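Workshop-built gripper gets a camera at the wrist

October 2024

Members of the shared workshop on Lisance Street in Zomdale have added a small wrist camera to Flemero, the robot arm they have been building on one of the back benches.

The work was led by Maja Urbańczyk, who designed the new gripper and most of its mounting parts. The gripper weighs 412 grams and is meant to lift objects of up to 300 grams. The first version had its camera on a pole beside the bench, and the arm often blocked the view when it reached for something.

"From the wrist you mostly see the gripper itself, and that's fine," Urbańczyk said. "I want to know where the dark parts end and the table begins."

The group plans to paint a matte coat over the shinier metal, as reflections have been confusing the software.

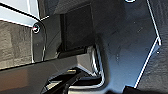

Open evening

The workshop will show the arm at its next open evening. Entry is free, and two places are still open on the wiring course that starts afterward. Drawings for the gripper can be picked up at the Ong tool desk.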